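## Spring update from the Clustolwood Robotics Club

*18 Apr 2026*

What a stretch it has been in the Clustolwood workshop! Since the last newsletter we've gone from arguing over table heights to practicing real kitchen tasks, and if you haven't stopped by after school lately, please do. There is almost always something going on at the back bench, and somebody will be happy to put a gripper in your hand.

For anyone who missed the November issue, the senior group picked household chores as this year's project. The idea is to teach an arm by showing it. A student picks up a hand-held gripper, does the job the way a person would, and the recordings become the lessons the arm learns from later. It sounds simple. Then you try to open a door with two stiff fingers and discover how much your wrist has been doing for you all these years.

The kitchen table is our favorite station so far. The microwave is the star, mostly for its door, and the dial comes after that. Pulling a handle is one kind of motion and turning a knob is a completely different one, so the group splits them into separate sessions and only puts them together once everybody can do both smoothly. Berker team has been on the door since the break and Laur team took the dial. There is some friendly trash talk about which is harder (it's the dial, ask anyone on Laur).
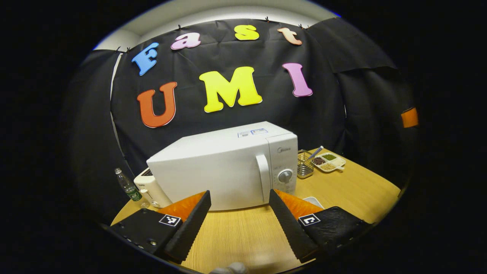
*At the kitchen table: the microwave between the gripper fingers, with the "Fast UMI" letters up on the backdrop.*

The divided tray of beans next to the microwave gets plenty of attention too. Scooping is messy, slow and very funny to practice, and our younger members love it. They've started writing their own task cards, which say where the spoon begins, where it has to end up and what counts as a spill. A couple of those cards were so clear that the seniors borrowed the format for everything else. Well done, seventh graders!

Our coach, Sølve Fjeld, has been pushing everyone to slow down. The early recordings were rushed, with lots of jerky starts and people swinging the gripper away before the job was finished. Now each student does three careful runs, hands over the gripper, and watches the next person. Then the pair sits down and goes through the recordings together. It takes longer, and the recordings are so much nicer to work with. You can tell from the first few seconds whether someone took a breath before starting.

The programming side has been busy as well. Clusance, the little sorting program two of our juniors wrote over the winter, now flags any recording where the gripper moves out of view of its target for too long. It still throws out a few good ones by mistake, and fixing that is next on their list. If you know some Python and like puzzles, they would love a third person.

A few things to know for the coming weeks:

- Practice runs until 7 on workshop days. Please arrange pickup for then.
- Long hair tied back and sleeves up at the benches.
- We're looking for more everyday kitchen objects with interesting handles, lids or knobs. Used is fine, clean is better. Leave them on the shelf by the workshop door with your name on a piece of tape.
- Task cards for the next round go in the blue folder. Any member can write one, at any age.

Families are welcome at the open bench before the end of term, where you can try the door task yourself. We'll send the date home as soon as the room is confirmed.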